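Plastic Bags: How Thin Film Carries a Load

A shopping bag weighs very little, but it can hold many times its own weight. This page explains how.

Most thin bags are made from a plastic called polyethylene. The plastic is melted and blown into a long tube, a bit like a bubble. The tube is cooled, flattened, printed, sealed across the bottom and cut at the top to form handles. The finished sheet is called film.

Film can be clear, solid in color or translucent. Translucent means that some light passes through. Where the film is bunched into folds, the light has to cross several layers, and the plastic looks milkier.
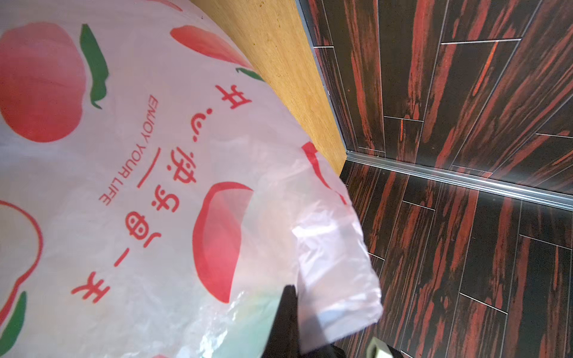

A translucent bag with printed peaches. The red Chinese characters mean "Happy every day."

Printing is done while the film is flat. Once the bag is filled or crumpled, the film bends and the words bend with it. Ink does not make the bag stronger.

The load rests on the bottom and pushes out against the sides. This puts the film in tension - it is being pulled. Film resists a steady pull well, but a sharp corner presses on one small spot and can start a hole. Rounded items spread the push over a larger area.

To pack a bag, open the top wide and set heavy items at the bottom. Soft items go in last.
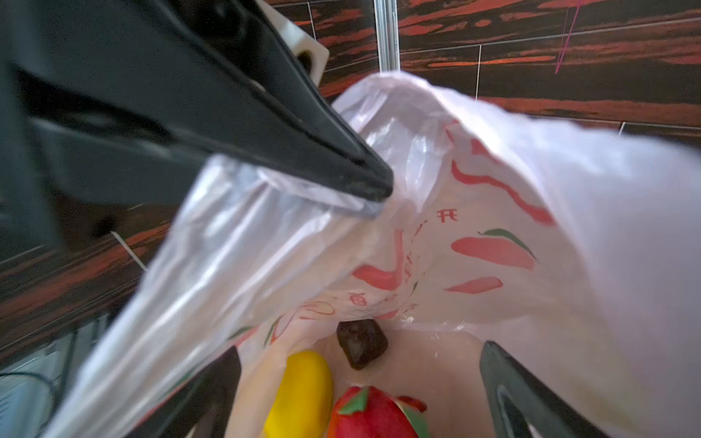
Looking into an open bag: a yellow object, a red and green one, and a small dark brown cube.

Safety note: never put a plastic bag over your head or face. Keep bags away from babies and pets.

Related pages
Why Paper Bags Stand Up
What Is a Polymer?
How Zippers Lock

Text: Itziar Cabello | © 2019 Nirkenach | Contact | Back to top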